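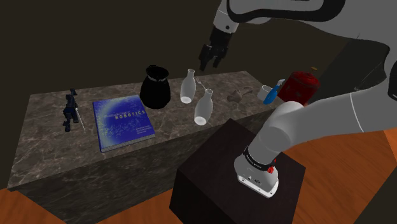
Does the Countertop Matter? Report on a Kitchen Cleaning Survey, Pevville

Our group wanted to test a claim we kept seeing in store leaflets: that people with stone counters clean them more often. We handed out 172 survey forms in Pevville and the Skirlow apartments in June and got 90 back. That is a weak return, and I suspect the people who never wipe anything didn't bother to answer.

Owners of marble or other stone said they cleaned their counters four times a week. Owners of everything else also said four. So much for the leaflets.

I don't trust either number very much. We asked people to remember, and people remember themselves as tidy. The word "clean" was a problem too – one person meant a full scrub, another meant brushing crumbs onto the floor. My partners wanted to write that the surface has no effect on habits. I think all we can say is that our form didn't find one.

If we did it again, we would ask for a daily log and drop question 4, which most people left blank.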